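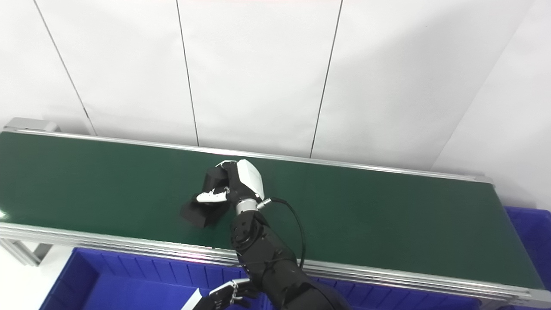 Mohsin Tarar told me to skip the Pesetti open day unless I really, really loved crackers, and I'm happy to report that I really, really love crackers. He also said to eat lunch first, which I ignored, and then I ate my weight in rosemary crisps before noon and had to sit on a bench for a bit. So he had a point there.

Anyway! The Pesetti bakery sits at the bottom of the hill in Domasholm, past the feed store and the car wash, and once every April they let people come in and wander around the place. I've driven by it for years (you can smell it with the windows up) and never once been inside. My sister and I got there a little after nine and the parking lot was already full, so we left the car by the church and walked back down. If you go next year, just park at the church to begin with. It's six minutes on foot and there's a nice path along the creek.

You sign in at a folding table, they give you a paper hat and a sticker, and then you wait for your group. Ours was led by Haris Baloch, who mixes dough on the early shift and talks very fast and very happily about flour. I learned more about flour in half an hour than I had in my whole life up to then. They get most of theirs from a mill over in Kamudberg, and he says he can tell by the feel of it if the weather's been damp up there. My sister asked if she could feel it too, and he let her stick her hand right in a bowl. She was thrilled. She had flour on her coat for the rest of the day.

The baking room is hot. I mean HOT, take your jacket off before you go in, there are hooks in the hallway. The big oven runs at 488 degrees for the plain crackers and a good bit lower for the cheese ones, and you watch through a little window while the sheets go by and puff up. I could have stood there all day, but there was a family behind us with small kids and everyone wanted a turn.

Packing was quieter than I expected. I'd pictured a huge racket, and you could pretty much talk in a normal voice. Conveyor belts always put me in mind of the grocery store checkout, and I kept wanting to set down one of those little dividers. Haris talked us through how they sort out the broken ones, which get bagged up and sold at the shop for $3. Broken crackers taste exactly like the other kind, so guess who went home with four bags.

Then the tasting room, which was the best part by a mile. Pesetti had set out all the regular flavors plus a few they were trying out, and you filled in a card with what you thought. The chili lime one, made with a sauce from Duangkaew, was so good that I went back twice and wrote YES PLEASE on my card. The one with dried fig I could take or leave. My sister liked it, but she also likes raisins in potato salad.

A couple of gripes. There was one restroom for everybody, and the line went out the door and partway up the stairs. The coffee was gone by ten thirty. And the history room upstairs was roped off, which was a shame, as I'd wanted to see the old tins. My grandmother kept her buttons in one of those, the yellow kind with the windmill on the lid, and I've been looking for another one for ages.

Tickets were $6, kids get in free, and you get a box of plain crackers on your way out the door. Mine didn't make it back to the church parking lot.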